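Who Pours Now? Two Arms and a Sample Bench at Drellitz
Project report, Work and Technology module
Eulalia Daza
Submitted 23rd August

1. How I ended up there

My first choice was the bakery in Plolton, which stopped answering my emails once I used the word "automation" in one. Drellitz said yes the same afternoon. It is a small testing lab that handles granules and powders for other companies. Samples come in bags and tubs, get portioned into cups, and go on to be checked. Portioning is the dull part, and everyone at Drellitz will tell you so before you have put down your coat.

Since October the lab has had a two-armed robot doing some of the portioning. On the paperwork it is "the Itico cell." On the floor it is Morgan, and it has a birthday on the wall calendar, which is more than I was offered.

2. What I did

I spent 2 weeks at the lab, talked to anyone who would stand still, and read the shift log. The log has 234 entries that mention Morgan. A good many of them are complaints, and a few are apologies for earlier complaints.

3. What changed

Management's figure is that over 3,000 cups a month no longer need a person to portion them. I could not check this, so I report it as a claim. What I could check is where the people went. No one lost a job during the period I looked at. The portioning shift became a "cell support" shift, which pays the same and involves a lot of standing near things.

The old job hurt your wrists but left your head free. Several people told me they used to plan dinners, holidays and, in one case, a divorce while scooping. The new job is easier on the wrists and takes up the whole head, as you are waiting for something to go wrong and it might not. One technician compared it to teaching a teenager to drive — you have no pedals, but your foot still moves.

There is also the matter of talk. Two people at a bench chat. One person at a cell mostly doesn't, and the break room has become louder as a result.

Training for the new shift was 90 minutes long. Staff thought this was short. The slides, which I have seen, thought it was generous.

4. Where the skill went

I had expected to write that skill was lost. Some was: newer staff have never learned to judge a portion by eye. But a different kind has turned up. The support staff know how to place a container so that the grippers can get at it, and they can be quite snobbish about it. None of this is in the manual. I asked whether it would be added and was told that the manual belongs to Itico.

Cups and a handled container at the cell:

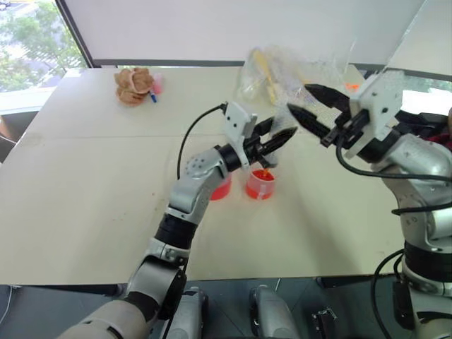
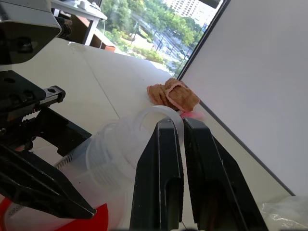 5. A response

Obinna Odukoya read a draft and thinks I have been too kind to the new shift. Same pay for more worry is a pay cut, in his view, and I should have asked who gets blamed when a batch comes out wrong. He would also like it recorded that the break room was always loud.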